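Where the glass meets the floor

Fully glazed office partitions are sold on the pane. The maintenance budget goes on the bottom few inches. Isauro Montes fits and refits them for Vevis, and his survey sheet for a floor of meeting rooms gives two lines to the glass and most of a page to the base channel, the trim and the carpet.

The channel is fixed first, to the slab and never to the carpet. Trirnness supplies it in lengths of 292 cm, which suits most bays with one cut. Packers go in at 400 mm centres, the pane is lowered on to them, and the trim is pressed over the channel last. A pane may stand up to 2 mm out of level before the door beside it starts to bind.

Carpet is laid after the channel and trimmed to it. Montes prefers tiles to broadloom – a damaged tile can be lifted without disturbing the trim – and he orders 36 spares per floor from the same batch. Ferri and Liton both make a suitable grade.
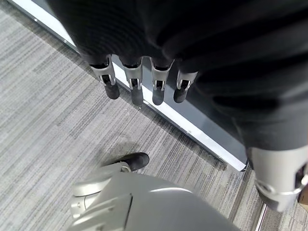
Striped carpet needs a decision about direction before the first piece goes down. Lines that meet a partition square on show every error in the cut. With the streaks running roughly parallel to the base of the glass, as on this grey floor, a slight wander is much harder to find. The pale, glossy trim still draws a straight line between the two, and mixed light grey and charcoal hides more dust than either shade alone. Vacuum along the trim, and keep the brush bar off it.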